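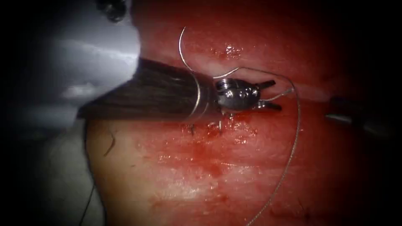
For a long time I believed that a stitch is a stitch. My grandmother sewed buttons with the same thread she used for the Sunday roast, and both held. Then I started to work in the training rooms at Pillay, where people who already know a great deal about the body come to practice closing it, and I had to change my mind. I am not a surgeon. I prepare the rooms, I order the thread, and I watch more sewing than most tailors do.

My opinion is simple, and I know that some of my colleagues do not share it: we teach too much needle and too little thread.

Look at any course plan. There is an hour for how to hold the needle, an hour for the angle of entry, another for the depth of the bite. All this is right and necessary. The thread gets ten minutes at the end, when everybody is already thinking of coffee. Yet the thread is the part which stays in the patient. It is also the part which makes the most trouble during practice. It rises in a loop when you want it flat. It crosses the jaws of the instrument at the moment you want to close them. It lies across the tissue in a long line, and its end is somewhere you are not looking.

Last November we had 14 learners in one group, and I kept a small notebook, as I like to do. I wrote down every time a person stopped and had to begin a knot again. Only in a few cases was the needle the reason. Mostly the tail was too long, or the loop had turned over itself, or the person pulled before knowing which end was moving. I do not pretend this is science. It is only a notebook, but I have kept it with care.

The length of the thread is the first thing I would change in our teaching. Beginners like a long thread, because it feels safe to have plenty. It is the same in the kitchen, when a person learning to truss a chicken cuts enough string for three chickens. I would give a beginner 20 centimeters for a simple interrupted stitch practiced on the bench, and let them feel how little they need. A short thread is also difficult, I admit, and an experienced hand will tell you that it can be worse. But a short thread teaches you quickly where its end is. A long one lets you forget.

The second thing is the loop. In open sewing you can correct a bad loop with your fingers and not even notice that you did it. When the work is done with long instruments through small openings, you must form the loop on purpose. Thread has a memory from the packet. It wants to go back to the curve in which it was wound, and some kinds want this very strongly. Our supplier, Clasura, changed the winding in its practice packets, and for several weeks I heard complaints from people who believed their hands had become worse. Their hands were the same as before. The curve of the thread was different, and they had never been taught to look at it.

I have heard the argument against me many times, usually from very good surgeons. They say the thread looks after itself when the needle is placed well. I believe that this is true for them. They have made so many knots that they do not remember learning the loop, in the same way I do not remember learning to tie my shoes. A person who has forgotten how something was learned is not always the best one to decide how many minutes it should get.

There is also the question of money, and here I must be fair. The practice thread is not cheap, and a course that spends more time on it will use more of it. We opened 683 packets in one teaching season, and the office did not enjoy this number. Still, I would prefer to save on the printed folders, which I find afterward under the chairs.

What I ask for is one full morning with no needle at all. Give each learner a piece of thread and two instruments, and let them lift it, lay it down, make a loop to the left and a loop to the right, and find the end without pulling. I have proposed this for the spring course. The answer was that they would consider it, and I have already put the thread on the order list.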